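4. Setting Up the Niton Lane Timer for a Meet

Do this section after the touchpads are hung and the deck cables are dry. Allow 80 minutes before warm-ups if you are working alone.

4.1 Connecting the console

1. Place the console on the scoring table with the power switch set to OFF.
2. Plug the deck cable into the port marked LANES. Turn the collar until it clicks.
3. Plug in the start horn.
4. Switch on the console and wait for the lane lights to go from amber to green.

Note: If one lane stays amber, unplug that lane's pad, wipe the contacts and reconnect it. Pads bought before the Grirklow connector change need the short adapter.

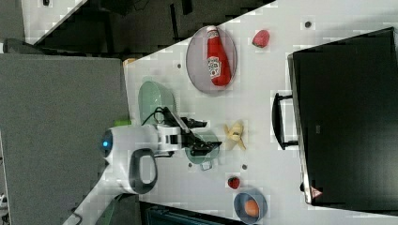 4.2 Testing the pads

1. Press MENU, then PAD TEST.
2. Have a helper press each pad at the top, middle and bottom. The console beeps once per press.
3. Write down any lane that misses a press and switch it to backup buttons.

Caution: Do not let swimmers dive over a pad that is not clipped at both top corners.

4.3 Loading events

1. Insert the meet file and select LOAD.
2. Check that the first event shows the right distance. A 100 entered as a 50 will stop the clock early.
3. Set the split delay to 7 seconds for short course pools. 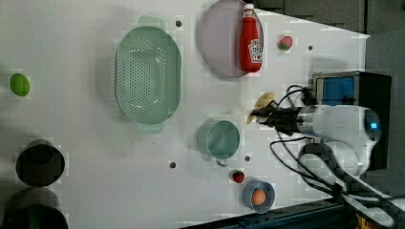
4. Run one practice start with the horn. All lanes should begin counting together.
5. Press RESET and leave the console on.

Note: The console keeps the last 3 meets in memory. Older results are erased when a new file is loaded, so export them first (see section 6).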